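Notebook, shared workshop, bench by the back wall

Carrying on from the last page, which ended with a drawing of a spring and the word NO underlined.

State of play. Widow is the arm. She was named by the previous keeper of this notebook and the name has stuck, along with most of the dust. Two printed links, one bought gearbox, and a wrist that has been redesigned more often than I care to look up. Kulkarni is the board that drives her, named after the street where we found the shop that sold us the first one. The second one is in the drawer with a burnt corner and a sticker saying DO NOT USE, which I have used twice.

Morning, wrist. Took the cover off again. The play I'd blamed on the bearing is in the pin, which had worn itself a nice oval hole in the printed part. Drilled it out and pressed in a brass sleeve. The sleeve went in crooked, came out with the help of the big vice and some language, and went in straight the second time. Play at the fingertips is now 2 mm with the arm at full stretch. It was a good deal worse than that before, but I didn't write the old figure down, so colleagues will have to take my word for it or sulk.

Note to whoever prints the next one: put the hole in undersize and drill to fit. The drawing says this. The drawing has said it since January. I also didn't read the drawing.

Cable run. Moved the finger cable to the outside of the forearm, with a loop at the wrist big enough to turn through. It looks awful. The inside route looks lovely and shears the cable on the crimp side every time she turns palm up, so awful wins. Two cable ties, loose, with the tails trimmed flush. Someone (there are only a few of us, we can work it out) has been leaving the tails long and I have the scratch to show for it.

Kulkarni board. Still drops the serial link when the compressor kicks in. Tried a ferrite on the supply lead, no change. Tried a ferrite on the data lead, no change. Tried moving the whole board to the other end of the bench, where it ran for 54 minutes without a fault, and then I needed that end of the bench for the drill press. Next thing to try is a separate earth. The thing after that is to ask people not to blow up their bicycle tyres while I'm working, and I think I know how that would go.

Finger pads. Three sorts on the go now:

Silicone, poured. Grips everything, including the mould, the table and itself. Picks up fluff like a carpet.

Bicycle inner tube, glued. Good on hard plastic, poor on cloth. Peels at the tip after an evening's use. I've gone over to contact adhesive and clamping it overnight, and it may hold.

Plain printed with ridges. Free. As good as you'd expect.

I'd like to settle on one by the end of the month, and then stop having opinions about rubber. My money is on the inner tube with a wrapped tip, so that there's no edge to catch. It'll want a shallow groove at the back of the finger to tuck the end into. Sketch on the facing page, sort of to scale.

Skonby. For anyone new to this book, Skonby is the table task, or the set of them: things Widow ought one day to be able to do with a tray and a cloth and whatever else is about. Named after a tray that has since gone missing. The list has grown to 3 pages and I'm proposing a cull. Out go anything with a lid, anything with liquid in it, and the item that just says "spoon?". Staying in: the tray, the soft things, and the crisp packet, which is a hateful object. It slides, it crackles, it dents where you hold it and bulges where you don't. If the fingers can take a crisp packet by the top seam without crushing the lot then they can take most of what's in the cupboard.

The plan is still to get the movements by hand first and worry about the arm afterwards. Watching how a pair of hand-held fingers goes at a soft bag teaches me more about where the pads ought to be than a week of staring at Widow, who mostly stares back.

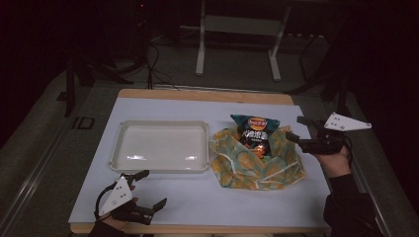 Lesteseck, January

Table set: board down, tray to the left, the patterned cloth to the right of it, bunched up into a pouch with the crisps standing in the back. A gripper in each hand, marker plates on both. I like the pouch. It gives the packet something to lean on and it means the fingers have to deal with fabric at the same time, which is exactly where the inner tube pads let me down.

Things to think about from the table work, in no order:

The approach angle matters more than the grip. Coming at a packet from the side and slightly above leaves the cloth alone. Coming straight down drags a fold of it in between the fingers, and then you have a firm hold on a hem.

The glossy tray shines in the light and I don't trust it. If we ever want a camera to find the rim, I'd sooner have a matt one. Could rub it down with wet and dry. Could also buy a different tray, but where's the fun in that.

The marker plates stick out further than Widow's wrist would like. When we copy the shape across for her, the plate needs to sit back behind the knuckle or she'll hit her own forearm on the way round. Checked this on the bench with a bit of cardboard and she hit her own forearm on the way round.

Cable loop at the side of the gripper is the right idea. It's the same awful loop as on Widow, so at least we're consistent.

Afternoon, torque. Set the finger motor limit to 100 in whatever unit the maker of the driver had in mind (the manual calls them "counts" and leaves it there). At that setting the fingers stall politely against a block of soft foam. Higher than that and they leave a dent. I've written the value on masking tape and stuck it to the housing, where it will fall off.

Still to do:
Separate earth for the Kulkarni board.
Groove in the back of the finger, print one, try the wrapped pad.
Redraw the plate mount, set back.
Find the 3 mm reamer. It was in the blue tin. It is no longer in the blue tin.
Cull Skonby and put the new list inside the front cover.

Ten past six. Compressor's just come on and the link has dropped. Switched off at the wall and put the cover over Widow.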